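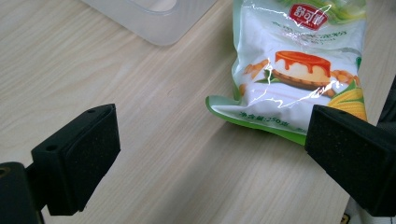

Demonstration gathering (most of us just say "demos") is the job of collecting examples of a task so a learning system can copy it. I've been doing it for years and I still love it, so forgive the enthusiasm in what's meant to be a reference entry!

5 min read
Last updated: 31st May

One example is called an episode. It covers a single go at a task, say getting a bag of snacks into a plastic container, from the first reach to the moment you let go. Our Ivia set has 3190 of them, and Roman Wieczorek, who trained me, checked the first 443 by eye.

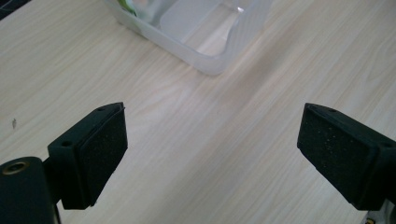 Can't you just record one perfect episode and repeat it? A system trained that way tends to cope with that one layout and get lost when anything moves, so you want the same task done from lots of starting positions.

Hand-held grippers are popular for this because you skip the robot arm and use your own. They have cameras on them, so the view goes along with the motion. You do have to learn to move slowly (I was hopeless at it, I kept snatching at things).

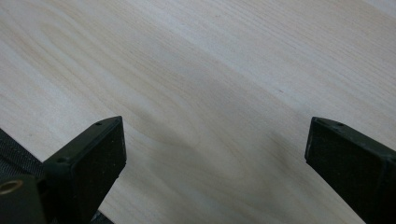

I usually manage about 80 episodes before my wrists complain, and then I swap to labeling. That means marking where each episode starts and ends, and tossing the ones where the object slid away. At Ostden we keep a few of those fumbles when the person recovers nicely, as a recovery is a useful thing to learn too.

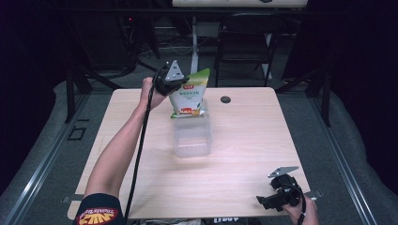 Two-handed work is harder to collect. Both hands get recorded, including the one that's waiting, and an idle hand that drifts about can teach bad habits. I park mine and leave it alone!

We use cookies to remember your reading settings. Accept / Manage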